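How do I serve a sit-down style dinner for a crowd without renting real dishes?

Ghazal Naseri
Posted in Hosting & Entertaining

Hello everyone, I'm hoping some of you have done this before. My parents' anniversary is in August and my sister and I have offered to host the dinner in my backyard. I said yes to the whole thing very cheerfully in the spring and now I'm lying awake over forks. We're expecting 18 people, most of them over sixty, and my mother would really like it to feel like a proper dinner and less like a cookout. She hasn't said so in those words, but she has asked me twice what we're "putting the food on," so I know what she means.

I own eight dinner plates that match and a handful that don't. I got a quote from a rental place and with delivery, pickup and the cleaning fee it came to $280, before glasses, which is more than I set aside for the meat. The menu is saffron rice, two stews (one lamb, one eggplant), a big herb salad, yogurt, flatbread, and a cake that my aunt is bringing. So there's a lot of sauce involved, and people in my family do not take small portions.

My questions are whether paper plates can hold up to stew and rice, whether it can be made to look nice, and how you handle the serving so people aren't balancing things on their knees. I have two folding tables and can borrow one more. Any advice is welcome, even if it's just to tell me to calm down.

Muthu Kulkarni
14 helpful votes

First of all, what a lovely thing to do for your parents, and please do calm down a little, because this is very manageable! I've fed bigger groups than yours out of a smaller kitchen (my husband's side alone is a bus tour) and I'll tell you how I go about it.

Stew is the thing to plan around. Serve it in bowls. I know it's traditional to spoon it over the rice, and people can still do that a little at a time, but if each place has a plate for the rice and salad with a sturdy bowl beside it, nothing gets soggy and nobody's sleeve ends up in the lamb. If you can borrow bowls, borrow them, and don't worry a bit about whether they match. Mixed bowls on a nice cloth look as if you meant it.

Real forks and spoons make more difference than real plates do. I feel strongly about this. A plastic fork bends in a piece of lamb and suddenly it's a picnic, whereas a metal one makes the whole table feel settled. Ask three relatives to bring a set each, and put a dab of colored nail polish on the backs of the handles so everyone's goes home to the right house. It comes off with remover afterward.

For the tables, put all three end to end if your yard is flat enough, and seat everyone at one long table. Cover the joins with a single long cloth, or two overlapped in the middle with a runner across the overlap. Clip the cloth underneath if there's any breeze. I use ordinary clothespins.

As for the plates, buy the heavy coated kind and buy one pack before you commit to the rest. Put a good scoop of hot rice and something saucy on one, leave it for the length of a dinner, then pick it up with one hand. You'll know. Patterned ones look dressier to me than plain white, and blue is very kind to saffron rice. 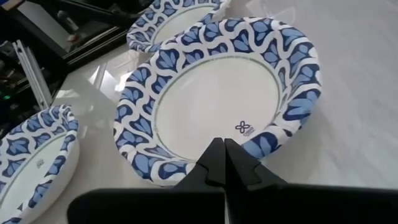
Set out more than you need, too, as people will want a clean one for cake and somebody always takes a second for bread. I'd get two per guest and then a few over.

Last, the serving. Don't do a buffet line if your guests are mostly older. Put the rice on two platters, one toward each end, and the same with the salad, and let people pass. Keep the stews in the kitchen in their pots with the lids on, and you or your sister can bring the bowls out already filled. It's a bit of running back and forth but it keeps the food hot, and your mother will be pleased to see it done.

Kamran Rostami
3 helpful votes

Thrift store. I got 16 dinner plates for less than a pack of the fancy paper ones, all different, and they've done four parties. Somebody has to wash them though, so think about who that's going to be.

Jahangir Munshi
6 helpful votes

Agree with most of what Muthu wrote, particularly the metal forks. I'd only add that you should think about where the sun is. We had ours at 5 p.m. and one whole side of the table was squinting through the meal until we moved an umbrella over. If you can start at seven, do that, and string up some lights before people arrive, while you can still see what you're doing.

Also, yogurt goes warm very quickly outdoors. Set the dish inside a bigger one with ice in it.

Ghazal Naseri

Thank you all so much, I feel a good deal better. I'm doing one long table, borrowed bowls and my aunt's silverware (she's already asked which color nail polish). I'll buy a test pack of plates on Saturday and try them with leftovers. My mother has now moved on to asking about napkins.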